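Grallero: cubos a dos brazos

Última actualización: 19 nov 2023

¡Hola! Soy Hafþór Holst y aquí guardo los episodios teleoperados con los que entreno a Branuto (empecé en septiembre y ya voy por 472, la meta son 2,000).
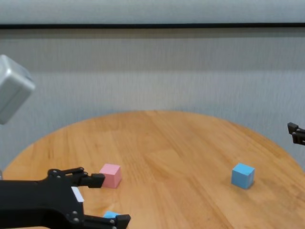
Cubos rosa y celestes sobre la mesa redonda.

Cada episodio trae vídeo, posiciones articulares y una instrucción corta. Las cámaras de muñeca van en carpetas aparte, ¡ojo con mezclar izquierda y derecha!
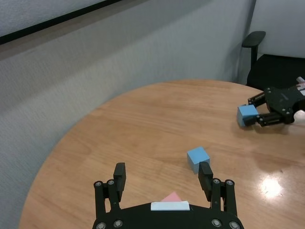

Los fallos también los dejo, marcados con `ok=0`. Para validar reservo 6 sesiones enteras, nada de episodios sueltos.

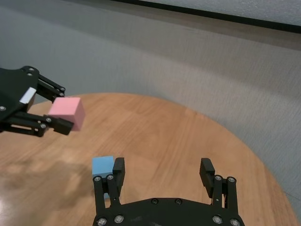
Me falta revisar las etiquetas de 4 sesiones; si ves algo raro, abre un issue y lo miro.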